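How to Sort Out a Messy Wardrobe Shelf (and Keep It That Way)

By Cremilda Rangel
February 5, 2024

Search Search for:

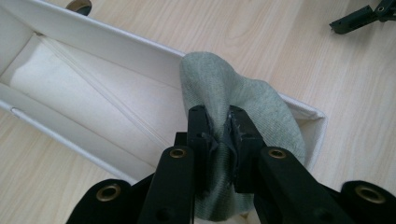

A white fabric storage box. Mine all live on the top shelf.

My wardrobe has one long shelf above the rail, and for years it was where jumpers went to get lost. I'd pull one out from the bottom of a heap, the whole lot would slide, and I'd shove it back and shut the door quickly before anything landed on my head. Sound familiar? I've now done this shelf properly, then done my sister's, then my mum's (she has far more scarves than any person needs, sorry Mum), so I've got a method and I'm going to walk you through it.

You'll want a free afternoon, a tape measure, a damp cloth, a couple of bin bags and some boxes. Don't buy the boxes yet! I'll get to that.

Step 1: Take everything down

All of it, on to the bed. I know it's tempting to do half and leave the tidy-looking end alone, but the tidy-looking end of mine had a single glove and a hot water bottle cover for a hot water bottle I threw out when I lived in the old flat. Once the shelf is bare, wipe it over and leave it to dry with the doors open while you get on with the next bit.

Step 2: Make your piles

I do a pile for each kind of thing and try to keep the kinds quite broad. Mine were:

Jumpers and cardigans
Scarves, hats and gloves
Swimming and holiday things
Spare bedding
Bags
Bits that belong in another room

That's 6 piles, and it was plenty. My sister went for 14 and had to start putting them on the landing, and by teatime she couldn't remember which was which. If you find yourself making a pile for "thin socks but nice ones", stop and have a biscuit.

Go through each pile and pull out what you don't wear. I'm not strict about this. If I like a thing and it fits, it stays, even if I only wear it twice a winter. Anything with a hole goes on the mending chair – and if it's been on the mending chair before, it goes in the bin bag for rags.

Step 3: Measure the shelf

Measure the width, the depth and the height up to the ceiling of the wardrobe. Then measure the door opening as well, which is the one I forgot. My first lot of boxes fitted the shelf beautifully and wouldn't go through the gap, so back they went, and I had to queue for ages with my arms full.

Leave a little room above each box so you can get your hand in. I allow 7 centimetres, and that's enough for me to lift out a folded jumper without dragging the box down first.

Step 4: Choose your boxes

Now you can go shopping. I like fabric ones for clothes. They're light, so if you do drop one it isn't a disaster, and they're kind to knitwear. Wicker looks lovely but it snagged my good blue cardigan, so wicker is for bags only in this house. Clear plastic is fine for bedding if you don't mind looking at it.

I bought mine from Vullatico, in the plain range, and a bigger one for the bedding from Dradia. I did try one from Brotivia too, and the sides were too floppy for a high shelf, although it's doing good work now holding wool. Get them all in one colour if you can. It does make the shelf look calmer, even when the insides aren't.

Step 5: Fold and fill

For jumpers, lay them face down, fold the arms in, then fold in 3 from the hem up. Stand them in the box on their folded edge, like files in a drawer, so you can see every one when you look in. Don't pack them tight. You should be able to pull one out with two fingers and leave its neighbours standing.

Scarves I roll. Hats go inside each other. Gloves get pegged in pairs with an ordinary clothes peg, and I haven't lost one yet this winter (I've just jinxed it, haven't I).

Step 6: Labels and putting back

I tie a luggage label on each box, facing out, written in pencil so I can change it. The things you're wearing now go in the middle, where you can reach. Swimming things and summer hats go to the far ends, and I swap them over in May when the weather starts behaving.

Keeping on top of it

When a box gets too full to pull something out easily, I go through that one box. It takes as long as the kettle does. I don't touch the others.

Next time I'll be doing the cupboard under the stairs, if I can get the hoover out of it.

Filed under: Home & Tidying, Wardrobes, Storage Ideas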